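Clakden gripper fault

The Clakden gripper fault was a grip-release failure found in tabletop robot arms at the Nuttall workshop, and it remains a lovely puzzle for anyone fond of small machines. It was first logged on 9th May by Dean Pearce, a technician, during a long run of cup-lifting trials. In 102 of 135 lifts the fingers opened late, and cups were dragged or tipped as the arm moved off.
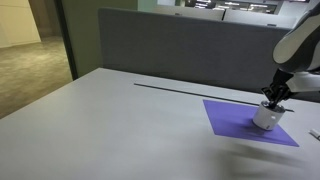 Suspicion first fell on the Olon control software, which was rewritten twice to no effect. Pearce then traced the delay to a worn pin in the finger linkage, a wonderfully tiny part to cause so much bother! Under load it stuck for up to 3 seconds.

Brudier supplied a harder pin in July. The workshop also added a check that halts the arm if the fingers have not opened.

See also: Stiction; Emergency stop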